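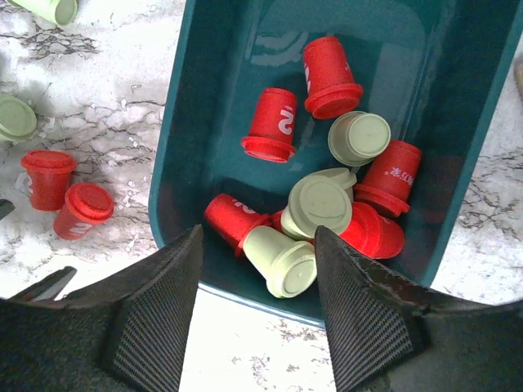

Red cups and pale green cups, teal tray

Support > Zorker Pantry > Sync and import > Ticket 2747

Search tickets Go

Duplicate items after import from Tunow
Status: solved
Opened 24 Sep 2025

First off, I love this app! I moved my whole kitchen list over from Tunow and the import took less time than making coffee. Trouble is, I had 339 items in the old list and Zorker now shows 700. Everything under "Baking" is fine. Everything under "Drinks and cups" is there twice, sometimes three times, and the copies come back when I delete them.

Tried so far:
- signed out and in on both the phone and the tablet
- deleted the copies on the phone only (back again after the next sync)
- turned off the Hájek barcode add-on, no change

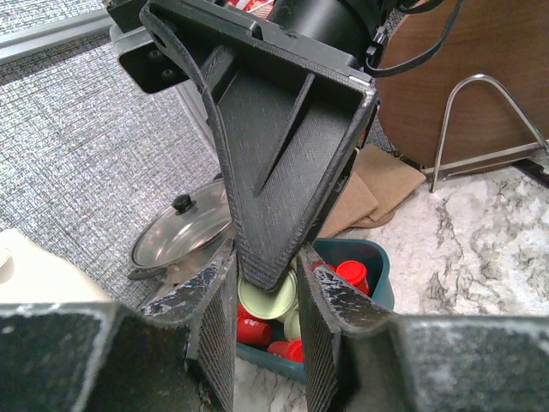
Update, same evening. The copies all have a location with a space after the name, and the good ones don't. I'd never have spotted it on the phone, but in the exported file it jumps right out. So a teal bin gets saved as "teal bin" and again as "teal bin " — two places as far as the app is concerned, each with its own full set of contents. Tunow must have been adding that space since the June update, as my older entries are clean.
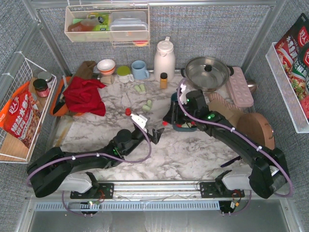 Kitchen items and food packages, back and sides of the counter

Fix that worked for me:
1. Pause sync on every device.
2. Export the list and open it in a spreadsheet.
3. Trim the location column and remove the duplicate rows.
4. Empty the list in Zorker, import the clean file, then turn sync back on one device at a time.

Step 1 matters. I skipped the tablet the first time and it cheerfully pushed 400 old rows back in.
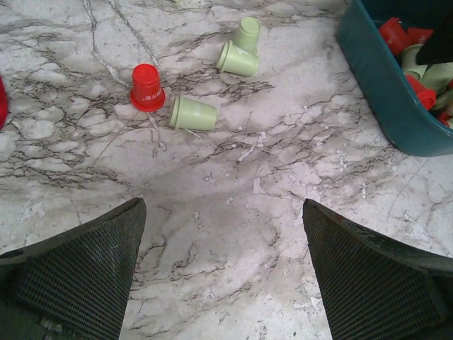
Marble pattern with dark veins

Now at 339 and holding after three syncs. Search is so much faster too! Could the importer trim spaces by itself? I'd be glad to test it, and I can send both files if they help.

Contact support | © Drosberg Software | Back to top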